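Capítulo 4. La sala de trabajo: paredes, techo y mesa

Por Mervin Charbonneau
20 Apr 2024
Última actualización: mayo

En los capítulos anteriores se estudió el edificio por fuera y el recorrido desde la entrada hasta cada planta. A partir de aquí se trabaja con una sola habitación. La unidad de estudio es la sala de trabajo de tamaño medio, la que se encuentra en casi cualquier planta de oficinas y que sirve igual para escribir que para reunirse o montar cosas encima de una mesa.

El alumno debe llegar a este capítulo con el cuaderno de planos del capítulo 3 terminado. Si falta la planta acotada de la sala elegida, conviene hacerla antes de seguir, ya que los ejercicios 4.2 y 4.5 parten de ella.

4.1 Qué se entiende por sala de trabajo

Llamaremos sala de trabajo a un espacio cerrado, con al menos una superficie horizontal a la altura de la mesa y con una separación clara respecto al pasillo. La separación puede ser un tabique macizo, un tabique con ventana o una mampara de vidrio. En este libro no se tratan las plantas abiertas, que tienen su propio capítulo en el segundo volumen.

El ejemplo que se usa en todo el curso es la planta de oficinas de Clidivden, con 142 puestos repartidos entre salas cerradas y zonas comunes. De ella se tomaron medidas completas en 12 salas. Las fichas están en el apéndice B. Cuando en el texto se habla de «la sala tipo», se refiere a la ficha 7, que tiene 20 metros cuadrados.

4.2 Las paredes

La pared blanca es la solución más frecuente y tiene dos consecuencias prácticas. Refleja bien la luz, por lo que una sala estrecha se puede iluminar con menos puntos, y deja ver cualquier roce a la altura de las sillas. En Clidivden se repintaba por paños completos, de esquina a esquina. El repintado parcial se nota aunque el tono sea el mismo, y al cabo de unos meses se nota más.

Para el levantamiento de paredes se anotan tres franjas:

Franja baja, del suelo a la mesa. Zócalo, enchufes y marcas de roce.
Franja media, de la mesa a la altura de los ojos. Es la que más se usa. Aquí van pizarras, etiquetas, avisos y marcadores impresos.
Franja alta, hasta el techo. Conductos, rejillas y encuentro con el techo.

La franja media se llena sin que nadie lo decida. Por eso el ejercicio 4.2 pide dibujarla por separado y fechar cada elemento fijado, aunque sea una hoja de papel.

4.3 El techo y sus carriles

Un techo blanco y liso admite carriles estrechos de superficie. El carril se dibuja siempre en planta, con línea de trazos, indicando dónde empieza, dónde termina y a qué distancia pasa de la pared más próxima. Si llega hasta una mampara de vidrio hay que detallar el encuentro, pues es el punto donde más errores de montaje se registran. En la ficha 7 el detalle está dibujado a escala 1:5.

No se deben deducir los usos del carril a partir de su forma. Perfiles muy parecidos sirven para luminarias, cortinas o cableado, y la única manera de saberlo es mirar qué cuelga de él o consultar el proyecto.

4.4 La superficie de trabajo

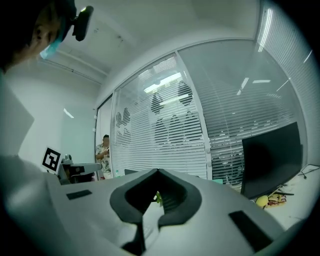
La altura de la mesa condiciona todo lo que se coloca en la pared contigua. Un elemento fijado justo a esa altura queda tapado en cuanto se apoya delante una caja o un aparato de cierto tamaño. En el alzado se dibujan los dos planos juntos, la pared y lo que hay sobre la mesa, y se raya la parte de pared que no se alcanza a ver desde una silla.

Los equipos pesados se anotan con su base, su altura máxima y el espacio que barren si tienen partes móviles. Para los muebles Bergeron de la ficha 7 se midió además la distancia libre hasta la mampara, con el tablero despejado y con el tablero ocupado. La segunda medida es la que se usa en los cálculos del capítulo 5.

Una profundidad de tablero de 1,000 metros resulta cómoda para trabajo con equipos, aunque obliga a levantarse para llegar al fondo.

Ejercicio 4.5. Sobre la planta del capítulo 3, dibuje la mesa principal con todo lo que tenga encima en el momento de la visita. No ordene nada antes de medir.

Comentarios

Yaowalak Sangkhawat: En mi edición la ficha 7 está en el apéndice C. ¿Es la misma sala?

Mervin Charbonneau: Sí, es la misma. Se movió al B en la última revisión.

Umitz: El ejercicio de la franja media lo hicimos en clase y salieron avisos de hace cuatro años.

Gimel: ¿La escala 1:5 vale también para el encuentro con tabique macizo? En el texto solo se habla del vidrio.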